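O que os robôs treinam antes de pegar em alguma coisa

Texto de apoio para quem vai ao dia aberto da Trultwood (dos 8 aos 12 anos)

Em novembro, a oficina da Trultwood abre as portas às escolas. A visita começa às dez da manhã e tem 3 partes: a sala dos motores, a bancada de medição e a sala dos ecrãs. Este texto trata da terceira, que é a que levanta mais perguntas.

Na sala dos ecrãs não há nenhum robô de metal. Há computadores, cadeiras e um programa chamado Muven. O Muven é um simulador, ou seja, um programa que calcula o que aconteceria a um robô num lugar desenhado no computador. As paredes, o chão e o próprio robô são feitos de números. O programa transforma esses números em imagens, tal como num jogo de vídeo.

Lionel Tanguy, que conduz a demonstração, pede sempre ao grupo que repare primeiro na posição da câmara. No simulador, a câmara pode ficar presa ao robô. Quando o robô se inclina, a imagem inclina-se também, e uma sala direita aparece torta no ecrã. O programa tem de saber quanto a câmara rodou para perceber onde fica o chão.

Algumas palavras úteis antes de entrar:

Garra: a peça na ponta do braço que serve para agarrar.
Dedos: as partes da garra que se aproximam ou se afastam.
Articulação: o ponto onde o braço dobra, como o cotovelo.
Simulação: um cálculo que imita uma situação real.

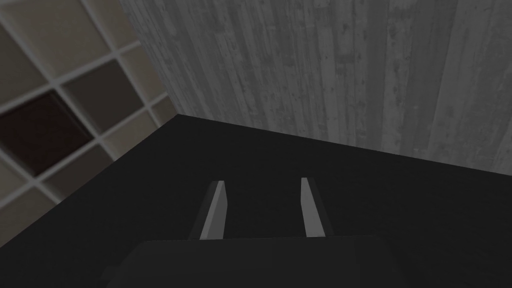
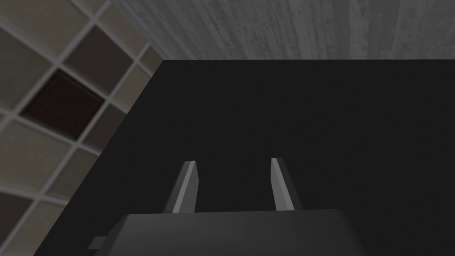
Nas duas primeiras imagens, a garra está aberta e não segura nada.

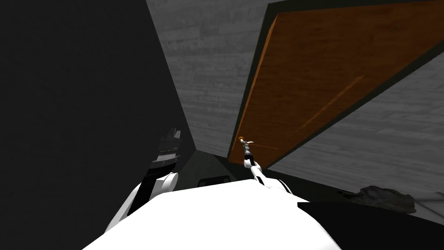
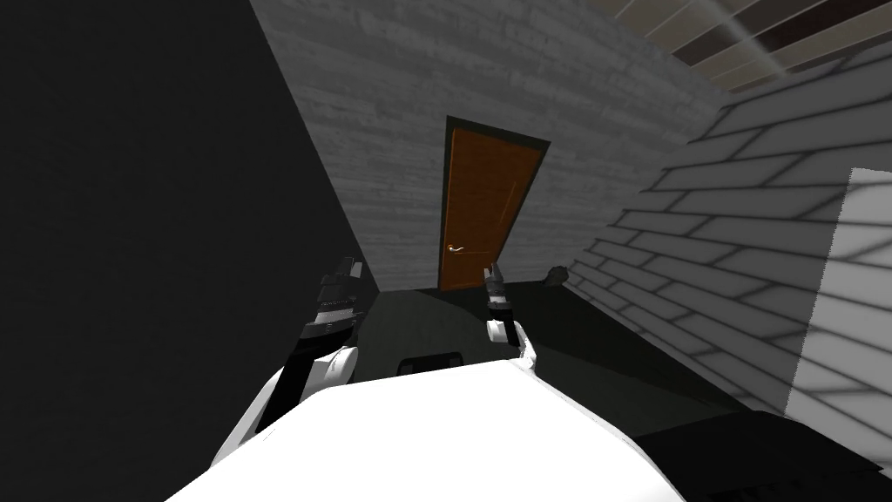
Uma garra simples tem um só movimento: abrir e fechar. O computador guarda a distância entre os dedos em milímetros. Se a distância for maior do que o objeto, os dedos cabem à volta dele. Se for menor, batem nele. Parece fácil, mas falta ainda escolher a força. Um ovo e um martelo podem ter larguras parecidas e não se agarram da mesma maneira.

O braço é mais complicado. Cada articulação roda um certo ângulo, e todos os ângulos juntos decidem onde a garra vai parar. Uma das articulações do braço que se vê na bancada de medição, o modelo Arko, roda até 170 graus. Experimenta com o teu braço: encosta o cotovelo à mesa e tenta tocar num lápis sem o levantar. Depois tenta outra vez, agora mexendo também o ombro. Com mais articulações há mais maneiras de chegar ao mesmo sítio, e o programa tem de escolher uma.

Porque se treina primeiro no computador? Um erro na simulação não parte peças. Também se pode repetir o mesmo exercício muitas vezes, mudando um pormenor de cada vez, por exemplo a luz ou a cor da parede. Na última preparação da visita, a equipa correu 131 exercícios numa tarde. Beryl Furnival, responsável pelo Muven, anota os resultados num quadro com duas colunas: «chegou» e «não chegou».

A simulação tem limites. O atrito, que é a resistência entre duas superfícies que se tocam, é difícil de calcular com exatidão. Os panos e os cabos também dão trabalho, porque mudam de forma quando se lhes mexe. Por isso, um exercício que corre bem no ecrã é depois repetido com um braço verdadeiro, na bancada.

Informações para a visita

Cada grupo pode ter 22 alunos. A entrada faz-se pela rua Coste, pelo portão lateral. As mochilas ficam nos cacifos do corredor. Na bancada de medição há uma linha amarela no chão, e os visitantes ficam atrás dela enquanto o braço estiver ligado. Na sala dos ecrãs pode-se mexer nos comandos, um aluno de cada vez.

Para fazer na escola, depois da visita: desenha uma garra com dois dedos e outra com três. Escreve ao lado de cada uma um objeto que ela agarraria bem e um que deixaria cair. Os desenhos podem ser entregues na receção até ao fim do mês.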